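Callthorpe Cullska Pantry Rail Review

Category: Kitchen storage
Model tested: 2108, white, with the full set of 16 clips

Chips are awkward to store. The bags are mostly air, they don't stack, and once one is open it either goes stale or tips over and empties itself onto the shelf. In our house they used to live in a deep basket on the pantry floor. Whatever was on the bottom came out as crumbs.

The Cullska is a rail system that hangs bags instead of piling them up. You mount one or two metal rails under a shelf or on the inside of a pantry door, and the clips slide along them. Each clip has a hook on top and a spring jaw below. You fold the bag, clip it, and hang it up. I bought mine in March and have been using it every day since then, with the same groceries we always buy and no special effort to be nice to it.

What comes in the box

There are two rails, 16 clips, a bag of screws, four adhesive pads, and a folded sheet of instructions. The clips come on a plastic strip and have to be snapped off one at a time. A few of mine had a rough spot where they had been attached. I took those down with a nail file. The rails were wrapped separately and had no scratches.

The instructions are drawings only. They are fine for the door mount and poor for the shelf mount. The drawing for the shelf shows the rail facing the wrong way, or at least facing a way that makes the clips impossible to remove without tools. I put it up as drawn, found I couldn't get a clip off, and took it down again. The open side of the rail should face you.

Installation

I used screws under the shelf and adhesive pads on the door, partly to compare them. The shelf took half an hour, including the do-over. You need a drill or a good deal of patience with a screwdriver, and you need to check the thickness of the shelf first. The screws supplied are long enough to come through the top of a thin one. I swapped them for shorter ones from the junk drawer.

The door rail went up in a few minutes. Clean the surface, peel the pad, press, wait overnight. I did wait overnight. It held for several weeks with light bags on it and then one end let go during the night, with a fair amount of noise. I have since screwed that one in as well. If you rent and can't put holes in anything, keep the door rail for small things like gravy packets and yeast.

Day-to-day use

Single-serving bags and the regular grocery size are what this thing was made for. You roll the top down twice, put the jaw across the roll, and hang it. The clip is wide enough to cover most of the width of a regular bag, so the roll stays closed from end to end. Pretzels that had been open for two weeks were still crisp. Tortilla chips did nearly as well. Crackers in an inner sleeve are no good on it; the sleeve slips out of the jaw.

Being able to see everything is the main change. We used to buy a second bag of something because the first one was under three other bags. Now the fronts all face out, more or less, and I can check what we have before I write the list. Bags do turn sideways when you slide them along, so the row needs straightening from time to time.

The big bags are a different matter. A large one needs to be clipped in the middle of the top edge, with the fold pressed flat. If you grab it by a corner, the whole bag swings around and hangs on the diagonal, the contents slide to the low end, and it takes up twice the width on the rail. Everyone in the house has hung one that way at least once. 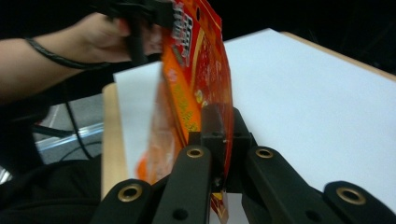

Large snack bag held at an upper corner. The plastic crumples a little at that spot.

The slick kind of packaging is also the hardest on the clips. Paper bags of flour or sugar stay put because the jaw has something to bite. Glossy plastic slides. With an unopened large bag I could get away with clipping just the seam, and it would stay up for days. With a half-full one, rolled down, the roll tried to undo itself and pushed against the jaw the whole time. Two folds were better than one, and three were better than two, but three folds made a wad thick enough that the jaw no longer closed all the way.

What worked best for me was to squeeze the air out first, lay the bag on the counter, fold the two top corners in toward the middle as if starting a paper airplane, and then roll. The clip goes over the point where the corners meet. It takes a few seconds longer and holds much better. I wish the instruction sheet had a drawing of that in place of the one of the rail facing backward.

Weight

Callthorpe doesn't give a weight limit for a single clip anywhere in the box. I tried a few things. A full bag of chips of any size is no trouble, because there isn't much weight in it. A bag of dried beans was fine. A bag of rice stayed up until somebody closed the pantry door hard, and then it was on the floor. The clip itself wasn't damaged, and neither was the rail. The jaw had just opened enough for the bag to drop out.

I would keep it to snacks, cereal liners, bread, and light baking supplies. Frozen vegetables would probably be all right for weight, but the clips get stiff in the cold and I stopped using them in the freezer after one was hard to open.

The clips

They are plain plastic with a metal spring. The spring is strong — too strong for one of the children, who uses both hands and then has no hand left for the bag. There is a ribbed patch where your thumb goes. It helps a little.

One clip has broken so far. The hook snapped at the neck when I pulled down on a bag instead of lifting it off, so I'll take the blame for that one. Another has a hook that has bent open slightly and drops off the rail if it is bumped. The other clips look the way they did when they came out of the box, apart from some orange dust in the ribs from cheese snacks. They can go on the top rack of the dishwasher. I take them off the rail and run them through every month or so.

Replacement clips are sold separately in a small pack, and they cost more per clip than they should. You can't use ordinary binder clips or clothespins on the rail, because nothing else has the right hook. I tried an S-hook through the handle of a binder clip, and that does work if you have room for the extra length. It looks bad.

Noise and looks

The clips rattle when the door moves. With bags on them it's a dull sound, and with empty clips it's a sharp one, so I push the empties to one end and hang them close together. The white finish on the rails has stayed white. From across the kitchen the whole thing looks like a snack stand at a gas station. I don't mind that, but I keep the pantry door closed when people are over.

Compared with the others

Before this I had the Villa wire basket, the one with the slanted front. It's cheaper, needs no installation, and holds more bags if you pack them upright. Large bags stand in it well enough when they're full and fold over when they're half empty. It does nothing to keep anything fresh, so you'll be buying clips anyway. For a family that finishes a bag the day it's opened, I would get the basket.

I also borrowed a Grernimo heat sealer for a couple of weeks. It makes a better seal than any clip when you get it right. On thick, shiny bags I had to go over the edge two or three times, and one time I melted a hole in the bag just below the seal. Every time you open the bag you lose a strip off the top as well. It makes sense for coffee or for something you won't touch for a month. For chips that get opened every afternoon it's too much trouble.

What I'd change

The jaw should be lined with rubber. That would fix most of the slipping on glossy bags. I would like four or five extra-wide clips in the set in place of some of the regular ones, because the large bags are the ones that cause problems, and a clip that covers the middle third of the top leaves both corners loose. The adhesive pads should either be better or be left out. And the shelf drawing needs to be redone.

Good points

Bags are easy to see and easy to reach.
Keeps regular-size bags fresh.
Rails are solid once they're screwed in.
Clips can be washed.

Bad points

Clips slip on large, glossy bags unless you fold them carefully.
Adhesive pads didn't last.
Replacement clips are expensive and nothing else fits.
Confusing instructions for the shelf mount.

I've kept it up, and I added a third rail on the other side of the door last month, with screws this time. The basket is under the sink now with the sponges in it.

Rating: 3.5 out of 5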